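検索 キーワードを入力 このスレッド内 詳細検索

卓上ゲームの部屋と道具 掲示板
天板の色で迷っています(艶消し、くすんだピンクグレー系)

1 投稿者:Issa Hakim
自宅の六畳間をゲーム用にしていて、そこの机の天板を塗り直す予定です。今は濃いこげ茶の艶ありで、照明が映りこむのと、暗い色の駒が見えないのが困っています。脚はそのまま使います。天板の奥行きは70センチ、四人で囲むと少し狭いくらいです。
候補は艶消しで、Laltelの見本帳にある灰色寄りの藤色と、同じ見本帳の薄いベージュの二つです。妻は藤色、自分はベージュと言っていて決まりません。
よく遊ぶのはBrakeroです。小さい立方体の駒を資源に使うので、駒の色が見分けやすいことが一番の条件です。駒は黄、赤、緑、白、黒。布は敷かないで遊びたいです。
同じような色の机を使っている方がいたら、感想を聞かせてください。

2 投稿者:角部屋
ベージュを使っています。黄色の駒はかなり弱いです。見えないことはないけれど、夜に電球色の照明だと天板が黄色く寄るので、遠い席の人が「それ白?黄色?」と聞いてきます。赤と緑は問題なし。
Brakeroで黄色を一番使うなら、ベージュはすすめません。

3 投稿者:mokumoku_t
色より照明だと思います。うちは白木のままの机ですが、昼白色の照明に替えたら黄色も白も見分けがつくようになりました。塗り直す前に電球を替えて様子を見るのが安いです。
あと、小さい駒は艶消しの上のほうが拾いにくいです。ざらつきのある塗装だと角が引っかかって、滑らせて端まで持ってくる動作ができません。

4 投稿者:Issa Hakim
>>2 夜に遊ぶことが多いので、その話は参考になります。
>>3 電球は一度替えました。昼白色にしたら艶ありの映りこみが余計にきつくなって戻しました。ざらつきについては考えていませんでした。見本の板を取り寄せて、駒を滑らせてみます。

5 投稿者:角部屋
>>3 艶消しでもざらざらとは限らないですよ。うちの天板は艶消しですが表面は平らで、駒は普通に滑ります。塗料というより、最後に研ぐかどうかです。

6 投稿者:mokumoku_t
>>5 研げば滑りますが、研ぎすぎると艶が戻ってきます。そこだけ光る机になります。自分は前の机でそれをやりました。

7 投稿者:南向き
藤色に近い天板で二年ほど遊んでいました。今は引っ越して手放しましたが、色としては良かったです。
・黄色、白、赤は遠くからでもわかる
・緑は暗めの緑だと沈む
・黒は影と混ざる。部屋が暗いと駒か影か一瞬迷う
・木の色そのままの駒は意外に見やすい
難点は埃です。薄い色なのに白い埃がよく見えます。消しゴムのかす、カードのスリーブのくず、袖から落ちる糸くず、全部わかります。遊ぶ前に毎回拭いていました。

8 投稿者:角部屋
埃はベージュのほうが目立たないですね。それは確かです。ただ、目立たないだけで載ってはいるので、結局拭きます。

9 投稿者:西棟の人
布を敷けばいいのでは。Tamihanaの卓上マットなら丸めて片付けられるし、色を間違えても買い直せます。天板は一度塗ったら簡単に戻せません。駒を置いたときの音も静かになります。

10 投稿者:Issa Hakim
>>7 とても具体的で助かります。Brakeroの緑は明るめなので、たぶん大丈夫です。黒の件は気になります。
>>9 マットは持っています。端がめくれるのと、猫が爪を立てるのとで使わなくなりました。

11 投稿者:西棟の人
猫がいるなら艶消し塗装も傷が白く残りますよ。マットなら傷んでも捨てられる。天板のほうが高くつくと思いますが。

12 投稿者:南向き
>>11 傷は濃い色のほうが残って見えます。くすんだ中間色なら細かい傷はあまり気になりませんでした。手放すときによく見たら線だらけでしたが、座った位置からは見えなかったです。

13 投稿者:西棟の人
線だらけなら傷んでいるということでは。まあ、好みの問題なのでこれ以上は言いません。マットの端は、四隅に薄い滑り止めを貼ればめくれにくくなります。

14 投稿者:Ánh Chu
横から失礼します。貸しスペースの机を管理していて、去年の9月に天板をまとめて塗り替えました。色は灰色がかった桃色というか、藤色というか、そのあたりです。前は白でした。
白のときは、黄色の駒を片付け忘れる人が多かったです。机の上に残っていても気づかずに帰ってしまい、次の人が袋の中身を数えて足りないと言ってくる。うちにはGrendanceの大箱が置いてあって、部品が全部で1,056個あります。そのうち小さい立方体が237個です。火曜の夜に締めるときに小袋ごとに数えるので、一つ足りないと最初からやり直しになります。
塗り替えてからは、机の上での見落としは減りました。床に落ちた分は天板の色では変わりません。

15 投稿者:mokumoku_t
>>14 237個を毎週数えるんですか。重さで量ったほうが早くないですか。駒が同じ大きさなら、満数のときの重さを袋に書いておけば済みます。

16 投稿者:Ánh Chu
>>15 試しました。うちの秤は一つ分の差が出たり出なかったりするので、手で数えるほうに戻しました。十個ずつ並べるとそんなに時間はかかりません。並べるときにも天板の色が効いてきて、白い駒を白い机で並べるのは目が疲れました。

17 投稿者:角部屋
>>14 差し支えなければ、塗装は自分たちでやったのか、業者なのか教えてください。スレ主さんも知りたいと思います。

18 投稿者:Ánh Chu
>>17 自分たちです。ローラーで二度塗り、間に軽く研いで、最後は研がずに艶消しの透明を一回。一枚目の机は透明を厚く塗りすぎて、窓側から見るとむらがあります。二枚目からは薄くしました。
乾かす日数は缶に書いてあるより長くとりました。早く使い始めた机にはカードの箱の角の跡が残っています。

19 投稿者:Issa Hakim
>>18 ありがとうございます。手順をそのまま真似させてもらいます。箱の跡は嫌なので、乾燥は長めにします。
見本の板が届きました。黄、赤、白は藤色のほうが明らかに見やすいです。黒はどちらも大差なし。ベージュは昼はいいのですが、夜に電球色で見ると角部屋さんの言うとおりでした。
あと気になるのは、上から見たときに黄色がどう見えるかです。自分は立って並べる係なので、座った目線よりそちらが長いです。見本の板は小さくて、机全体になったときの感じがつかめません。

20 投稿者:mokumoku_t
>>19 見本と実物の面積の差は大きいですよ。広く塗ると薄く感じます。気になるなら一段濃いものを選んだほうがいいです。

21 投稿者:南向き
>>20 濃くすると黒の駒がさらに沈みますよ。自分は見本どおりの色でいいと思います。

22 投稿者:mokumoku_t
>>21 黒は影と混ざるのが問題なので、天板を明るくしても解決しないと思います。照明をもう一つ、反対側から足すのが確実です。

23 投稿者:角部屋
照明を二方向にすると今度は駒の影が二つ出ますけどね。自分はそれが苦手で一つに戻しました。

24 投稿者:Issa Hakim
藤色の見本どおりでいくことにします。照明は塗ったあとに考えます。2リットル缶で足りるでしょうか。天板は一枚だけです。

25 投稿者:西棟の人
>>24 一枚なら余ります。余りは小瓶に移しておくと、猫の傷の補修に使えます。マット派としてはここまでです。

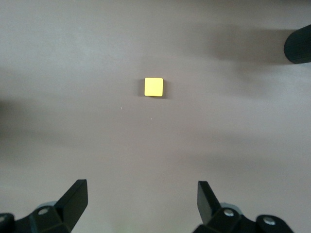

26 投稿者:Ánh Chu
>>19 上から見た黄色です。天板は艶消しで、場所によって明るく見えるところと、灰色に沈むところがあります。明るい側はかなり白っぽく、右と左の端は冷たい灰色に寄ります。見本の板だけだと、この差はわからないと思います。
黄色は真上からだとほとんど上の面しか見えませんが、この色の上ならすぐ目に入ります。側面のほうが濃い黄色に見えるので、厚みも少しわかります。影は細いです。黒い駒だとこの影の側が見えにくいので、南向きさんの話はうちでも同じです。
それから、手前に白い点が見えると思いますが、たぶん埃か何かのくずです。小さくてもこのとおり目につきます。気になる方は拭く手間を見込んでおいてください。うちでは乾いた布を机ごとに一枚かけてあります。濡れ布巾は跡が出るのでやめました。
塗料は、うちの大きい机でも一枚なら2リットルで余りました。ローラーは毛の短いほうがむらになりにくいです。

お問い合わせ | 利用規約 | © 卓上ゲームの部屋と道具 掲示板 | ページの先頭へ戻る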